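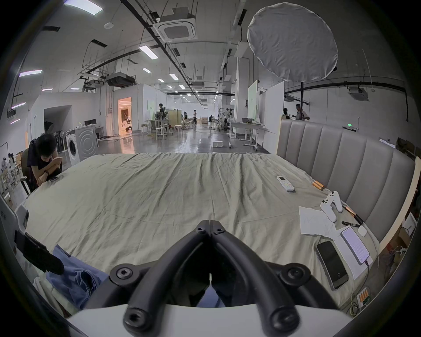

Kamonchanok Chantharasri says a gripper is the worst possible first project, and she would like it noted that she said so before you bought the screws. Her view is that a beginner should make something that rolls, such as a line follower, and leave fingers for the second year. She has a point. A small car that fails goes in a circle. A gripper that fails drops your phone.

We are going to build one anyway, and hold it in the hand, with no arm behind it and no motor pretending to know best. Your own shoulder and elbow will do the work that in chapter 9 is done by Drusska, the arm we spend 100 hard pages on. By then you will miss your elbow.

Most of what goes wrong with grippers goes wrong at the fingertips, and you can learn a surprising amount about fingertips at home. The first version of the design in this chapter was finished at the shared workshop in Waltevstead in April, after an argument over bracket thickness that two members are still having. It picked up a block of foam beautifully. It picked up nothing else. The version you will make has softer fingers, a stiffer bracket and a shorter parts list, all of them concessions.

Soft surfaces deserve a word before we start. Anything lying on a table has a hard, flat, known height beneath it. Put the same thing on a mattress and the height becomes a matter of opinion. Press down with the fingers and the surface sinks, the object tilts, and the gap you lined up so carefully is somewhere else. A remote control is a good test piece here – long, light, and just thick enough to make you think it will be easy.

Keep a log from the first day. The workshop's shared file, Nevow, holds 1,314 tries at the time of writing, and the most useful column is the one headed "what I thought would happen." Fill that one in before you close the fingers. Filling it in afterward makes everyone a genius. 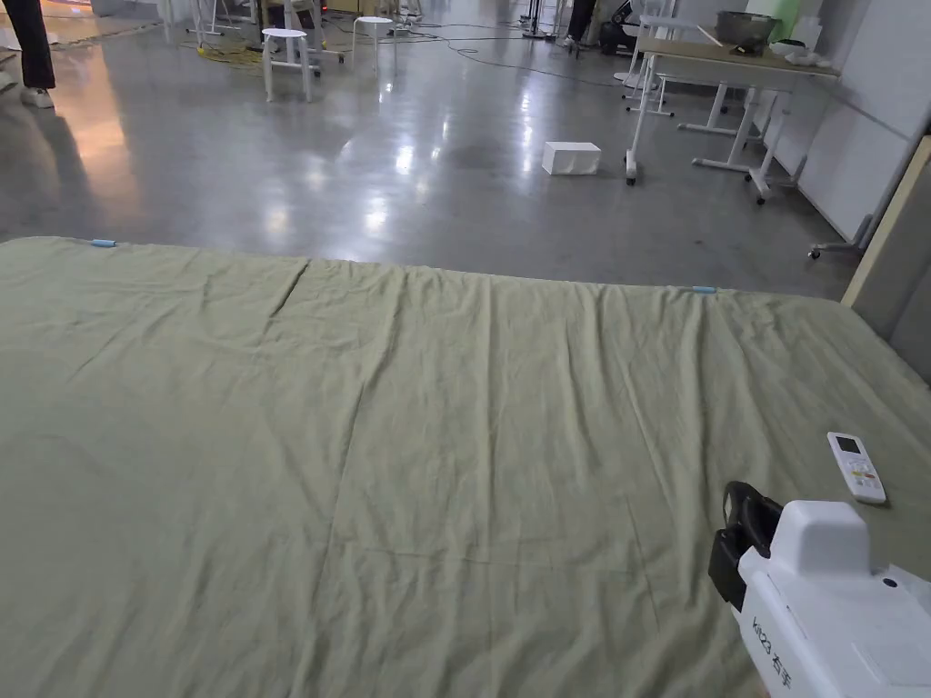
1.1 What you will need

A bracket, a pair of curved fingers, a body to mount them on, and a screwdriver that fits the screws you have. The plans call the body a Mahawong shell, after the street where the first one was drawn. Any boxy shell will do if your hand can stay on it for 10 minutes without complaint.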